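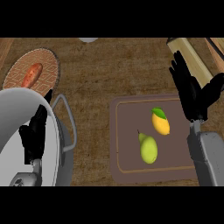

A sausage on a woven trivet beside a white cooking pot.

Sausage sizzle rules to change at Henel grounds

Saturday, August 14, 2021

Community groups that sell hot food at the Henel sports grounds will need to book a stall permit online from the start of next month, under changes approved by the shire this week.

The new system replaces the paper form that clubs have been handing in at the Claruseo Road office. It covers sausage sizzles, cake stalls with hot drinks, and any fundraiser where meat is cooked or kept warm for sale. Stalls selling only packaged food, such as chips or bottled water, will not need a permit.

The shire received 180 applications for hot food stalls in the past financial year. Most were for single-day events at the netball courts and the lower oval, with the rest at the markets in Restenel.

A review in February found that paper forms were often filled in twice for the same event, and that clubs sometimes turned up to find another group had already been given the barbecue shelter. Under the online system, a shelter will show as taken once a booking is confirmed.

The permit will stay free for schools, sporting clubs and registered charities. Businesses will still pay the daily trading fee.

Groups will be asked to name one person who has done the free online food safety course. That person must be at the stall while food is being cooked. The course can be done in an evening and the certificate can be saved to a phone.

The food handling rules themselves are largely the same as before. Raw sausages must be kept in an esky or fridge at five degrees or below until they go on the hotplate. Cooked food that is not sold straight away must be held at 60 degrees or above. Raw and cooked meat need separate tongs and trays, and each stall must have running water or a container with a tap for washing hands, along with soap and paper towel.

One change affects groups that cook at home and bring food to the ground. Pots of soup, curry or simmered frankfurts will be allowed only if they are prepared in a registered kitchen. The hall kitchens at Henel and Restenel are both registered and can be hired by the hour. Cakes, slices and biscuits can still be baked at home, provided they have no fresh cream or custard in them.

The Gebreyes Reserve shelter will be closed for bookings until its two electric barbecues have been replaced. Groups with a booking there have been offered the shelter next to the lower oval on the same day.

The junior football club, which runs the largest sizzle in the shire, said it supported the move online but wanted more notice when shelters were closed. The club raised $3,551 from its canteen and barbecue last season and put $1,757 of that towards new goal post padding.

In a written submission, the Restenel market group asked the shire to keep paper forms for people without internet access. The shire said staff at the Claruseo Road office and the library would enter bookings for anyone who needed help.

Permits already issued on paper will be honoured until they expire. Online bookings open on the first of the month and can be made up to six months ahead.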